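Drellstead talk, notes, 11/19/20

Slide 4. Start with the Hudec checklist. 94 items, and most of the room will have signed it. Ask for hands: who has read past the first page? Wait. Don't fill the silence.

My complaint is with item 11, "hazardous objects shall be handled with appropriate care." Appropriate to what? A rule you can't fail is no use to a tester. Allance copied the wording straight into their own guide and I have yet to hear why.

Next slide. Leave it up while I talk.
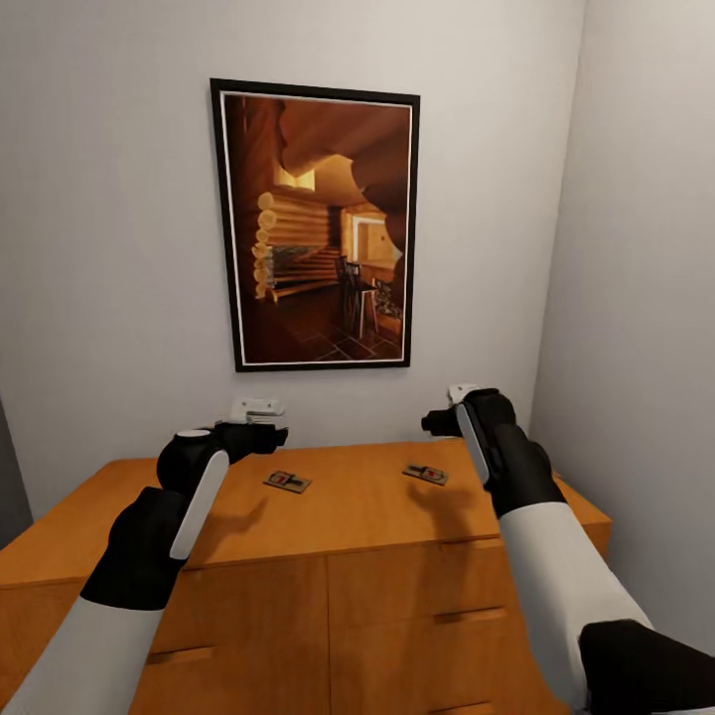 Simulation: two arms, two mousetraps on a dresser top.

Ask what the rule should say for this task. Which part of the trap may a finger touch? Does the second arm hold still while the first one works? How close may the hands come to each other? Item 11 answers none of it.

Then the sim question - somebody will raise it. A pass in simulation is a pass in simulation. Nurnton wants to count up to 1663 simulated runs toward sign-off. I'd want to see the spring model first, and the contact settings in writing.

If time is short, skip slide 6 and go to the redraft of item 11.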